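3.2 Preparation surfaces and serving vessels

Households in the second group were asked how coffee was made and served at home, and which parts of the kitchen were kept for it. Of the 181 households that returned the form, 29 gave a fixed place for coffee and named the person who looked after it. The remainder made coffee wherever there was room. Earlier work on the Stumska district (Claeys and Wunderlich) treated the stove as the center of the practice. Our interviews point to the counter instead, and respondents spoke at length about its color, its upkeep and who was allowed to leave things on it.
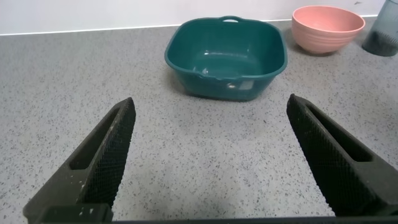
Figure 2. Light gray speckled countertop.

Speckled surfaces were often described as "forgiving." One respondent in Zodadine said that grounds could lie on such a counter until evening without anyone minding. Respondents with plain white counters reported wiping them after each use, and two of them had moved the grinder to a side table for this reason. Age of the kitchen had no clear bearing on the answers. We did not ask about cost, and the form should be changed on this point before the June round.

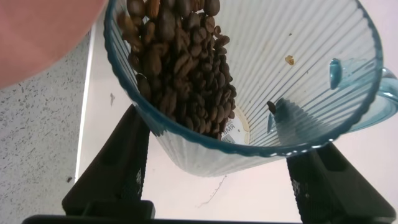
Serving vessels were harder to classify than surfaces. The form offered three choices (ceramic, metal, glass), and Ndung'u, who coded the replies, found that many respondents rejected all of them and wrote in the name of a relative who had given them the cup. Where glass was chosen, tint and texture were mentioned more often than size. A ribbed cup with a bluish-teal tint and a scalloped rim belongs to the type respondents called "company glass," meaning that it was brought out for guests. Whole beans were seldom part of the serving itself, though a few older respondents recalled setting roasted beans beside the cups so that visitors could smell them. Böttcher reports a similar custom in Brullier, where it had mostly ended by the time of his interviews.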